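Notes from the Button Tin, 30 Mar 2025

Well, the big sort is finished. Those of you who have been reading since last spring will remember that I bought the Thaler lot, sight unseen, from an estate two counties over. Four shoe boxes and a biscuit tin, all buttons, and the seller swore there were 3000 of them. I counted twice because I didn't believe my first number. There are 821. I'm not even mad about it, I paid less for the lot than I did for the gas to go get it, but if anybody else is offered a box by weight or by guess, please tip it out on a towel before you hand over the money.

What's in there is mostly shirt buttons, the thin shell kind, and a lot of them are still sewn to their cards. I love a card. I know some collectors snip the buttons off and toss the cardboard, and I have had words with at least one of you over it (you know who you are, and we're still friends). The card tells you the maker and the size, and sometimes a store has penciled the price in the corner. Take the button off and you've got a nice little white disk that could have come from anywhere.

The best card in the lot says Horeck across the top in green, with a drawing of a swan. Two buttons are missing out of twelve. I've only ever come across Horeck once before, on a torn card in somebody's trade pile, and I passed on it, and I've been kicking myself ever since. If you have one, or half of one, write to me! I'd love to know if the swan was always there or if it came in later.

There were also a handful of Cluton coat buttons, the big brown ones with the ridge around the rim. Everybody has Cluton. My grandmother's winter coat had Cluton. I'm keeping the best six and the rest are going in the swap bag, so speak up if you're short.

Now, on to cleaning, which is what half my mail is about.
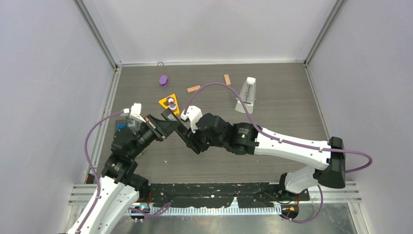 How should you clean old shell buttons without dulling them?

Use a soft dry brush first, then a barely damp cloth, and dry each one right away. Don't leave them sitting in a bowl of water, and keep vinegar well away from them. It eats at the surface and the shine won't come back. A tiny dab of mineral oil on a cotton swab will bring up the luster a bit, and you wipe it off again after a minute. For buttons on a card I only use the dry brush, and I work from the middle out so I'm not pushing dust under the thread.

Metal is another story and I'm not the person to ask. I ruined a perfectly good set of brass uniform buttons in December with a paste I made up out of my own head, and they came out pink. Pink! Mark Anthony Dela Peña wrote me a very kind letter afterward explaining what I'd done to the plating, and he has promised me a page on metal for a later issue. He tells me to put down the paste in the meantime. So I have put down the paste.

A few of you asked how I store everything. I used to be a jar person. Jars look lovely on a windowsill and they are terrible for anything with a painted face, because every time you go hunting for one button the other two hundred grind against each other. Sunlight isn't kind to the colored ones either. I lost a whole family of little red glass flowers that way, or anyway they're not red now. These days the good ones are sewn on mat board, loosely, with plain cotton thread, and the boards stand upright in a drawer like file folders. The common ones go in paper coin envelopes with the size written on the front. I've got a thing against plastic bags — they sweat, and I once opened one from the back of the closet and the smell just about knocked me over. If your old plastic buttons smell sharp, like camphor or sour milk, get them away from everything else in the house tonight. They can spoil their neighbors.

Which brings me to the Drurkine question. Three letters this month, all wanting to know if the Drurkine reproductions are worth buying. They're pretty, I'll say that. I have a set on a cardigan and they get noticed at the grocery store. But they're new, they weigh next to nothing, and the back is flat where an old one has a bit of a dish to it. Run your thumb over the back and you'll feel the difference with your eyes closed. Buy them to wear and enjoy them. Just don't pay old-button prices, and please don't let anybody put one in front of you with a story about a great-aunt's trunk.

Swap news: the spring swap table is going ahead, same hall, same folding chairs, bring a cushion. The mixed tub had 1000 buttons in it when we opened last year and it went home nearly empty, so this time we'd like to start with 2000 and I need your leftovers to get there. Odd ones, chipped ones, singles, all fine. Kids get to fill a paper cup for free and a chipped duck button is every bit as good as a whole one when you're six. Please no zippers, no hooks, and whoever brought the bag of curtain rings, they're still in my trunk if you want them back.

I'm also looking for somebody to take over the sorting trays for an hour after lunch so I can have a look around myself. Last time I never got further than my own table and I missed a whole card of glass cats that went for pocket change.

Next issue will be toggles and frogs, the fastening kind, and I've got a letter about wooden duffle toggles that is longer than this whole newsletter. Send me your photos of Horeck cards before then. Backs as well as fronts, please!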